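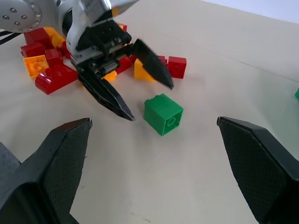 1/ Ferienwohnung über ein Portal gebucht, Kaution, Endreinigung, Kurtaxe: In diesem Thread geht es darum, wie sich der Endpreis zusammensetzt und warum zwei Inserate mit gleichem Nachtpreis am Ende weit auseinanderliegen. Ein Inserat ist im Grunde ein Bausatz. Der Nachtpreis ist ein einzelner Stein wie der grüne auf der Tischplatte, und bezahlt wird das, was daraus zusammengesteckt wird.

2/ Ausgangspunkt sind zwei Objekte in derselben Straße in Hirnora, beide für vier Personen, beide mit 92 Euro pro Nacht ausgewiesen. Vermieterin des ersten ist Cremilda Lins, das zweite läuft über die Agentur Barbosa. Stand der Abfrage: 19.07.2021.

3/ Erster Posten: Endreinigung. Fällt pro Aufenthalt an, unabhängig von der Dauer. Bei Lins im Nachtpreis enthalten, bei Barbosa 74 Euro extra. Auf zwei Nächte gerechnet sind das 37 Euro Aufschlag pro Nacht. Auf vierzehn Nächte knapp über 5 Euro.

4/ Folgerung für die Suche: Nach Nachtpreis zu sortieren ist bei Kurzaufenthalten unbrauchbar. Immer Reisedaten eingeben, Gesamtpreis anzeigen lassen, dann erst sortieren. Manche Portale stellen die Anzeige nach jeder Filteränderung wieder auf Nachtpreis zurück. Prüfen.

5/ Zweiter Posten: Bettwäsche und Handtücher. Steht oft nur im Kleingedruckten unter »Hausregeln«. Drei Varianten kommen vor: inklusive, gegen Gebühr pro Person, mitzubringen. Bei der Gebühr pro Person zählen Kleinkinder im Reisebett manchmal mit, manchmal nicht. Vor der Buchung schriftlich klären, über das Nachrichtensystem des Portals, nicht telefonisch.

6/ Dritter Posten: Kurtaxe. Wird von der Gemeinde festgelegt, nicht vom Vermieter. Häufig vor Ort zu zahlen und daher im Portalpreis nicht enthalten. Ermäßigungen für Kinder stehen in der jeweiligen Satzung. Die Satzung ist meist auf der Website der Gemeinde zu finden, in der Regel als PDF und selten dort, wo man sie vermutet.

7/ Vierter Posten: Servicegebühr des Portals. Meist prozentual, teils auch auf die Reinigung berechnet. Wer dasselbe Objekt auf zwei Portalen findet, vergleicht die letzte Seite vor dem Bezahlen — alles davor ist Zwischenstand.

8/ Kaution ist kein Preisbestandteil, aber ein Liquiditätsthema. Barbosa verlangt 1.000 Euro, blockiert auf der Kreditkarte. Bei niedrigem Kartenlimit fehlt der Betrag während der Reise. Zu klären: Blockierung oder echte Abbuchung? Freigabe nach wie vielen Tagen? Wer stellt Schäden fest, und in welcher Form?

9/ Zur Schadensfrage: bei Ankunft alle Räume fotografieren, dazu Herd, Kühlschrank innen, Duschtrennwand, Zählerstände. Die Aufnahmen noch am selben Tag per Portalnachricht schicken. Damit ist der Zeitpunkt dokumentiert.

10/ Nebenkosten nach Verbrauch: in der Hauptsaison selten, im April häufiger, wenn geheizt wird. Formulierung im Inserat beachten. »Strom nach Verbrauch« schließt bei Elektroheizung die Heizung ein. Heloísa Caldeira hat mir dazu ihre Abrechnung aus dem Haus Bruna geschickt. Der Stromanteil lag über der Endreinigung.

11/ Stornierung. Die Bezeichnungen »flexibel«, »moderat«, »streng« sind nicht genormt und bedeuten auf jedem Portal etwas anderes. Maßgeblich ist das Datum in der Buchungsbestätigung. Uhrzeit und Zeitzone mitlesen, die Frist endet nicht überall um Mitternacht Ortszeit.

12/ Ich führe das alles in einer Tabelle mit einer Zeile pro Objekt. Spalten: Nachtpreis × Nächte, Reinigung, Wäsche, Kurtaxe, Servicegebühr, Summe, Summe pro Nacht. Kaution und Stornofrist stehen rechts daneben und gehen nicht in die Summe ein.

13/ Nachfrage per DM: ob sich die Rechnung bei Objekten am See in Sindo anders darstellt. Die Posten sind dieselben. Zusätzlich kommt dort bei einigen Häusern eine Stellplatzgebühr vor, pro Tag und Fahrzeug. Eigene Spalte anlegen, wenn man mit zwei Autos anreist.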